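Graltar Grippers: Frequently Asked Questions

Maintained by Nesma Helmy, Fulham shared workshop. Last updated Tuesday, January 8, 2019.

What is Graltar?
A pair of hand-held grippers you can build at a bench. You hold one in each hand and do a small job with them, and the recordings are used to train an arm. The current version is the fourth.

Do I need a robot arm to start?
No. The grippers work without one. We did not connect our own arm until December.

What are the gray triangular plates for?
They are tracking markers. One goes on top of each gripper. Glue them down only after you have checked that the jaws open all the way.

What task should I record first?
Pick one with few objects and a clear end. We use a toothbrush, a tube of toothpaste and a clear plastic cup.

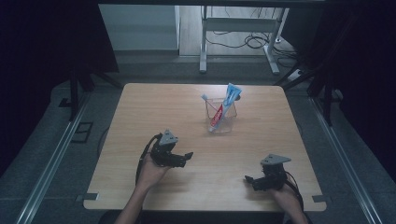 Keep the same objects for a whole session. If you swap the toothbrush for another color, start a new folder and write the change in the log.

How many recordings do I need?
Our first usable set had 89. The full set now has 1,493. Slaoui, the script that sorts them, will run on any number.

Can I use wireless grippers?
Not with this version. Each gripper has its own cable. Run it down the outside of your wrist and leave enough slack to reach the far edge of the table.

The jaws slip on thin handles. What can I do?
Close on the handle near its end and lift slowly. If it still slips, replace the finger pads. The Asex board also has a grip setting, and 4 is a good value for light objects.

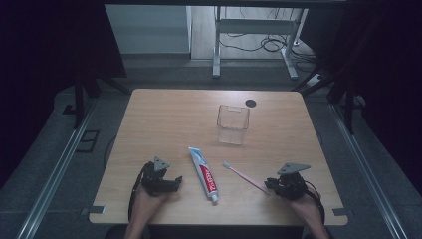
Toothpaste tubes are easier to hold across the flat part than at the cap. Replace the tube when it gets badly creased.

Can I change the table?
Yes, but measure the height again and redo the calibration before you record.

Where do I report a fault?
Use the sheet by the workshop door. Include your board version and the last line of the log.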